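4.2 Start-of-episode rules

Our first rulebook for the two-arm station was a single page, and everyone claimed to have read it.
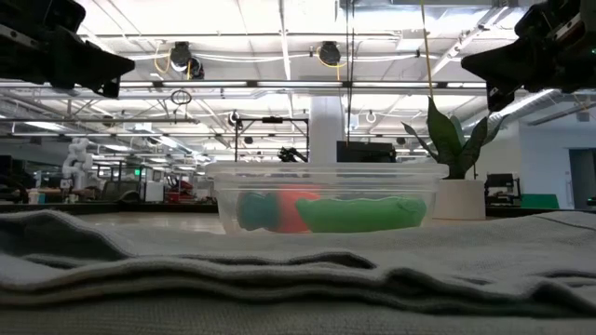
Figure 3. Grippers raised on both sides of a clear container with three objects inside; gray cloth in front.

The rule that caused the most argument was the plainest one: both grippers must be clear of all objects before recording begins. Operators at the Fleltberg site took "clear" to mean "not squeezing." Operators at Osei took it to mean "somewhere in the next room." We settled on a minimum gap of 10 cm from any object or container, checked by eye from the operator's seat. A ruler was proposed and then lost.

Cloth needed its own clause. A towel has no agreed starting shape, and an early draft asked operators to leave it "naturally crumpled," which produced some very artistic crumpling. The current text (revised in September) says to drop the cloth from 20 cm and leave it alone. Kwabena Laryea objected that people drop things differently. They do, and we decided to call that variation.

Transparent containers are allowed, but the contents must be logged before the episode and never from the video afterward. Reflections on the walls made annotators confident and wrong in equal measure.

We reviewed 2702 episodes against these rules. Of those recorded under the one-page version, about 60 percent broke at least one. The most common offender, by a wide margin, was the first author. Esi Nyarko, who did the review, asked that this be included.

Background clutter is not regulated. We tried, and the draft ran longer than the rest of the rulebook.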